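Living with an arm in the snack room: tips from the Nerville workshop

Our firm put a robot arm in charge of the snack table in August, and the rest of us have been adjusting ever since.
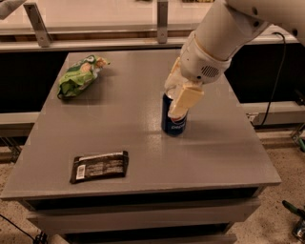 The idea came from Stirico, who already run the two big arms on our packing line and were looking for somewhere else to sell us one. People on the late shift order from the bench, the arm picks, a trolley takes it round. It is a perfectly sound system so long as you keep house for it, and keeping house for it has become a small part of everybody's job. What follows is what we have learned, mostly by doing the opposite first.

Lay things out with gaps
A person can fish a chocolate bar out of a heap while talking about football. The arm wants a clear hand's width round everything. Put less on the table and top it up more often. Yes, this means somebody walks over to top it up. The walk used to be called getting yourself a snack.

Stand cans upright
A can on its side rolls, and the arm will follow it with great patience to the edge of the table. If you have knocked one over, stand it up again before you leave.

Bags are awkward
Crisp bags are mostly air and change shape when squeezed. Lay them flat side down. Go for a fresh one if the seal has started to lift. We do not stack them any more, following an evening with the prawn cocktail.

Wipe with a barely damp cloth
Sticky rings hold a can down and the grip slips. Warm water and a drop of washing-up liquid will shift most of it, then dry with an old tea towel. Skip spray polish. It leaves a shine, and shine confuses the camera. Switch a lamp off if it throws a glare on the top.

Look after the grip
Crumbs and sugar build up on the fingers. With the arm stopped and locked off, go over them with a soft brush, then a cloth. Keep water well away from any vents. An old toothbrush is fine, provided you label it.

Leads and tools
Tape leads down or run them along the skirting. Anything you put on the floor for a second will still be there at the end of the shift, so take it back to the rack when you're done.

Write the faults down
Use paper. The Calvo tablet on the wall has a very nice form with 21 boxes, and in its first month it collected 2 entries, one of them a shopping list. The notebook on a string fills up nicely. Put what was on the table, what the arm was reaching for and whether you had touched anything. Be truthful about the last one.

Agree whose job it is
This caused more bad feeling than the arm did. Stocking used to be done by whoever was passing and is now a task with a rota, so it ought to count as work and come out of work time. We asked for that and got it, after a longish conversation. The Batberg branch left it to goodwill and their table was bare by teatime.

Keep the kettle manual
It has been suggested that the arm could make the tea. The answer was no, from both shifts, and the kettle has been moved to the other side of the room.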